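Kudia Flower Share – Frequently Asked Questions

How much is a share?
200 a season, paid up front. We grow 2000 tulips at Ulatley and would like to know where they're going.

How many bunches do I get?
4, collected from our Gurkholm stand. Arrive late and you get whatever color is left.

My tulips flop. Are they dead?
Probably just being tulips. Trim the stems, fill the vase a third of the way and leave them alone overnight. 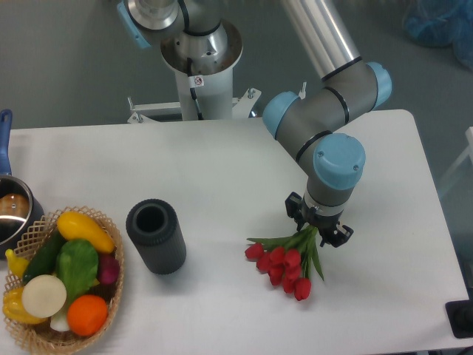 A tall, narrow vase props up the stems, so save the wide bowl for salad. Pull off any leaves that would sit under water – they rot, and you will smell it.

Should I add a penny or aspirin?
Keep the penny.

Can I get tulips in August?
No. We have been asked this before.

Last updated 2023-01-31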